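Journée portes ouvertes, Rurnus, 18 septembre 2021
Notes pour l'intervention d'Edem Nartey, salle du bas
Durée : 20 minutes, questions comprises

Ouverture
Bonjour à tous. Remercier Adwoa Kpodo pour l'organisation et l'équipe d'Irden pour le prêt de la salle. Rappeler les sorties de secours. Demander qui a déjà vu la démonstration du matin, et raccourcir la partie suivante si c'est la majorité.

Qui nous sommes
Rurnus travaille sur la manipulation d'objets souples : vêtements, sachets, serviettes. Le projet s'appelle Quartey. Il a démarré en février avec Ernico, qui gère un entrepôt de retours textiles. Chez eux, un article retourné est sorti du colis, contrôlé, apparié s'il le faut, puis remis en bac. C'est la dernière étape qui nous intéresse.
Ne pas entrer dans le détail du contrat. Si la question vient, renvoyer vers Femi Uzor.

Pourquoi les gants
Un carton rigide a une forme connue. Un gant change de forme chaque fois qu'on le pose. Les doigts se replient, le poignet s'écrase, une main en cache une autre. Il faut en plus garder les deux gants d'une paire ensemble. Pour un opérateur, c'est un geste de quelques secondes. Pour un bras, c'est encore difficile.
Faire passer un gant dans le public à ce moment-là.

Comment on enregistre les gestes
Une personne fait le travail elle-même, une pince dans chaque main. On enregistre les mouvements et les images, puis on s'en sert pour entraîner le bras. Pas de télécommande, pas de casque à retour d'effort. La personne est assise et travaille à son rythme. 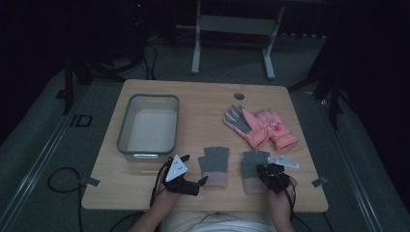

Poste de démonstration : deux pinces tenues à la main, des gants d'hiver roses, des mitaines en tricot et le bac vide.

Laisser la photo affichée. Faire remarquer les deux sortes de gants. Les gants d'hiver sont épais, on peut les saisir presque n'importe où. Les mitaines sont plus plates, il faut les prendre par le bord ou pincer le tricot, et l'opérateur hésite davantage.
Dire un mot du bac : ses parois sont translucides, ce qui gêne la détection des bords. Ekua Amissah a proposé de garder ce modèle, proche de celui d'Ernico. Le bord gris-vert aide un peu.

Chiffres
Nous avons 3000 enregistrements à ce jour. Une bonne séance donne jusqu'à 200 gestes exploitables. On écarte ceux où un gant tombe de la table, sauf quand l'opérateur le rattrape proprement.
Trois personnes se relaient au poste. Fuad Kassa relit les séquences le lendemain. Préciser que les visages ne sont pas conservés.

Ce qui ne marche pas encore
Deux points, à dire simplement.
Le bras confond l'endroit et l'envers quand la paume et le dos ont des couleurs proches.
Quand deux gants se chevauchent, il prend souvent les deux à la fois. Dans certains cas cela nous arrange, mais il ne le fait pas exprès et nous ne pouvons pas compter dessus.

Passage à la démonstration
Inviter les visiteurs à s'approcher par petits groupes. Attention aux câbles au sol. Adwoa explique la prise en main des pinces et chacun peut essayer de ranger une paire. Les enfants passent avec un adulte.
Si le poste est occupé, prendre les questions en attendant.

Questions probables
Est-ce que cela remplace des emplois ? Répondre sur le poste de remise en bac, tel qu'Ernico nous l'a décrit : répétitif et difficile à pourvoir. Ne rien promettre pour la suite.
Combien coûte une pince ? Le prix n'est pas fixé, c'est un prototype.
Peut-on avoir les données ? Pas encore. Noter les adresses, Ekua rappellera.

Penser à rendre le micro à l'accueil.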